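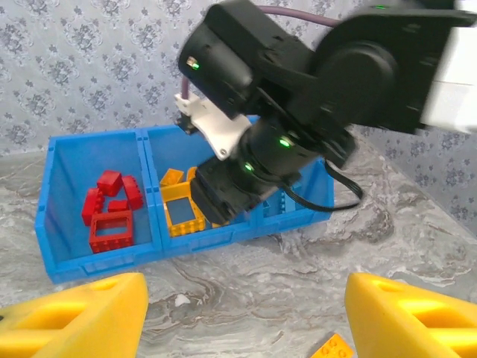 Según Aitana Paredes las cartas de la fusión salen mañana a primera hora y hasta entonces en la oficina no sabemos nada. Ni fecha, ni nombre nuevo, ni qué pasa con las comisiones. Si preguntan, sonreír y apuntar el teléfono. Vale. Lo apunto aquí para acordarme de que me lo dijeron así.

23:40. Escribo rápido que mañana abro yo.

Resumen del día. Grakel se queda con Eder, o Eder con Grakel, depende de quién te lo cuente. En la circular pone "integración". En la cafetera ponemos otra cosa. La circular tiene tres párrafos y el anexo 508 páginas, lo he abierto, he buscado "plantilla", me salían tantas que lo he cerrado. Mañana sigo. O no.

Mañana (la de hoy) mal. Cola desde antes de abrir. Alguien lo oyó en la radio y ya venían con la libreta en la mano. Una señora quería sacarlo todo, todo, y llevárselo en el bolso. Le expliqué lo del fondo de garantía dos veces. A la tercera se lo escribí en un papel con mi firma, que no vale para nada, pero se fue más tranquila y dejó el dinero donde estaba. Luego pensé que igual no debería haber firmado nada. Preguntar.

Los de la cooperativa de riego, otra. Que si la línea de crédito se renueva en las mismas condiciones. Pues no lo sé. Les vence en diciembre y tienen razón en preguntar ahora. Llamé a central, 25 minutos de musiquita y se cortó. Volví a llamar, me cogió un chico muy amable que tampoco lo sabía. Que lo pusiera por escrito. Lo puse por escrito. Me contestó un automático.

Comí de pie, medio bocadillo.

Por la tarde, formación de Oltus, el programa nuevo. Es el que usan los de Eder y nos lo tragamos nosotros, que para algo son los grandes. Dos horas por videollamada con el sonido yéndose. Conclusiones mías:
- los préstamos se buscan por otro número, no por el nuestro
- hay que cerrar la caja ANTES de imprimir el arqueo o se borra
- los avales antiguos no se traspasan solos. Van a mano.

Esto último, dicho de pasada, como si nada. Nuestra oficina tiene 998 clientes con algo firmado y avales de los de papel más de 249. A mano. Uno a uno. Pregunté quién los mete y hubo un silencio precioso. Los mete la oficina. La oficina somos tres y una está de baja.

Ah, y la consultora. Cleltimard. Vienen la semana que entra a "acompañarnos en el proceso". Ya nos han mandado una encuesta, del uno al diez cómo de ilusionado está usted. Puse un seis. Luego me dio cosa y puse un siete. Dicen que es anónima pero el enlace lleva mi número de empleada, en fin.

Lo que me ronda de verdad: la oficina del pueblo de arriba. Eder tiene una a cuatro calles de la nuestra y allí arriba no hay otra que la nuestra. Si cierran por duplicidad cierran la de abajo, eso lo entiende cualquiera. Pero si cierran por números cierran la de arriba y se quedan sin cajero, sin nada, con el autobús que pasa dos veces. Lo dije en la reunion. Tomaron nota. Lo de tomar nota ya sé yo lo que es, lo he hecho yo hoy toda la mañana.

Y lo mío, pues eso. Diecinueve años en la caja. No me apetece mudarme, no me apetece prejubilarme (tampoco llego), no me apetece aprender a vender seguros de alarma, que es lo que venden los de Eder en el mostrador. Mi hermana dice que pida el traslado ya, antes de que haya tortas. Mi hermana siempre lo tiene todo muy claro con lo de los demás.

Pendiente para mañana:
- llaves del archivo
- volver a llamar por lo de riego
- leer el anexo, al menos lo de plantilla
- imprimir lista de avales, por apellido no, por fecha de vencimineto
- comprar leche

Me voy a la cama. Doce y pico ya.

Inicio > Cuadernos > Diario de ventanilla

Archivado en: Banca y cajas, Cosas del trabajo

3 comentarios

marisa_t
Lo de los avales a mano lo pasamos nosotras en otra fusión. Pide por escrito que te lo manden hacer y guarda el correo. Ánimo.

Nicanor
Soy de los de arriba. Si quitan la oficina muchos nos vamos a otro banco, ya se ha hablado en el bar.

Puri
¿Y al final los de riego qué? Mi cuñado está igual con la póliza y no le dicen nada.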